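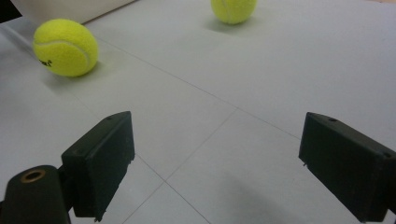 The Dignity of Picking Up a Tennis Ball 566 Times

By Telmo Arroyo

I have a respectable education, a mortgage and a bad shoulder, and I spent most of February picking up tennis balls with a pair of blocky, near-black fingers on a handle. You squeeze, the fingers close. You let go, they open. Somewhere a computer is meant to be watching all this and drawing conclusions. I hope they're kind.

The job came through Ivico, which pays by the accepted demonstration. Accepted is the word to watch. You can pick up a ball perfectly well by the standards of any dog and still have it thrown out, usually with a note. Mine said "hesitation before grasp." I have had performance reviews that were less accurate.

The people who write about this line of work tend to be either thrilled or mournful. The thrilled ones say robots will learn the way children do, by watching us. The mournful ones say we are training our replacements. I'd like to register a complaint against both. No child has ever needed to see me pick up the same ball 566 times. And if something is coming to replace me at picking up tennis balls off a tile floor, it can have the position, along with the knee pads.

What I will defend is the hand tool, against the other way of doing it. Before Ivico I had a short run at a warehouse in Drerkcombe, steering a robot arm by remote control from a chair. Everyone wants the chair. It looks like the future and it has lumbar support. But an arm driven from a chair moves like a man carrying soup through a house full of sleeping relatives. There's a small delay, so you slow down. You can't feel the object, so you slow down more. After a day of that I had taught a very expensive machine to be nervous.

With the grippers in your fist, you move like yourself. You notice that a ball wants to be met from both sides at once or it will squirt off toward the baseboard. You notice you've been turning your wrist before you get there, and that you've done it your whole life without being asked. That knowledge is worth something, and I think it's worth more than the going rate.

Which brings me to the rate. Bianchini, who ran our group and ran it fairly, told us the target was 3,000 demonstrations, of which 2,000 would be "keepers." So a third of the work is expected to go in the bin, and it goes in at our expense. The argument is that bad demonstrations are no use to anybody. I'm not sure that's true. My friend Hitow, as everyone calls him, fumbled 73 in one afternoon, and I learned more from watching him chase those balls than from any of my own tidy grabs. A machine that has only seen success is going to have a hard time the first time something rolls.

So keep the fumbles, I say, and pay for them. Mark them down as fumbles if you like. A person knelt on a hard floor and made each one by hand – nobody could call that waste with a straight face, though I've met a few in accounts who would try.

I've signed on again for the spring. The next task is folding towels, and my wife has asked to see the training materials.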